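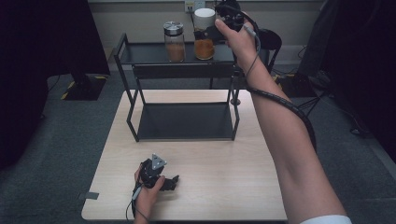

Two jars on the top shelf, and the bottom one still up for grabs.

The Little Black Shelf Rack, Two Months In

Posted November 2, 2019 by the Dallbridge Pantry blog
5 minute read

So back in September I wrote a long, whiny post about my spice situation, and a bunch of you told me to quit buying bins and get a rack. Fine! I got a rack! It's a black metal one with two tiers, made out of that skinny square tubing, and it has been living on the square table while I make up my mind about where it goes for good.

I paid 54 dollars for it at Lerklow, which felt like a lot for something that is mostly air. (The one I really wanted was 59 and came in brass, and I stood there in the aisle for way too long over five dollars. I went with black. I still think about the brass.) It came flat, with a little bag of screws and a folded sheet of drawings with no words on it, and I put the crossbar on upside down the first time. If you get one of these, don't tighten anything until all the legs are on. Mine rocked like a bar stool until I loosened the whole thing and started over.

What I like most is how the front legs kick out a little bit. It makes it look less like something from a supply closet. And the black against that pale wood, I just love it. The table is light enough that most things look kind of washed out on it, and the rack gives it an edge.

Now, jars. I have too many of them and none of them match. The two that have ended up on top are glass, one with a shiny silver metal lid and one with a white lid, and I've gone back and forth on whether that bugs me. Some mornings it does. But the stuff inside looks so good together, one kind of reddish brown and the other more of an amber orange, that I've mostly stopped seeing the lids. I did price out a matching set from Marchuk and closed the tab pretty fast.

My rule for the top shelf is that it has to be something I reach for without thinking. Everything else stays in the cupboard with a label on it. I had a whole crowd of jars up there for the first week and it drove me nuts, I'd knock into one going for another and then spend the rest of dinner turning them all back to face front. Fewer is so much better. I keep wanting to add a third and then I take it away again.

Grabbing a jar up near the lid works best, by the way, especially when there's a neighbor close by. Lift straight up, then out. The upper shelf sits high enough that you don't have to bend over the table to get at anything, and I didn't know how much I'd care about that until I had it.

The lower shelf is where I'm stuck. It's a flat black panel that sits way down close to the tabletop, and so far I've tried:

A stack of tea tins (too tall, I had to slide them out sideways every time)

Dish towels, folded (cute for one day)

My recipe cards in their box (fine, but then the box just collected mail)

A bag of Pusance lentils, the 800 gram size, lying on its side (it looked like it was napping)

So I cleared it off, and I'm in no rush. It shows every bit of dust, I will say that. Black always does, and I end up wiping it with a dry cloth whenever I walk by. Water left streaks when I tried it, so now I only use a damp cloth if something has spilled, and go over it again right after.

Somebody also asked about scratches, because the table is such a light wood and the rack is metal. I was nervous about that too. I put felt dots on the bottoms of the feet the day I built it and I lift it when I move it, no dragging. Roughly 2 months in, I haven't found a mark I can blame on the rack. The mark by the window side is from a hot glue project and we don't need to discuss it.

Next thing I want to figure out is whether the rack moves to the counter or the table just becomes its home. The counter makes more sense for cooking. But I like it where it is, over the dark carpet with a chair pulled up behind, and I'd have to give up the toaster's spot to make it fit. If you've got a low shelf like this and you've found something that works on it, please tell me in the comments, I'm all out of ideas and I refuse to buy baskets.

Last updated November 2019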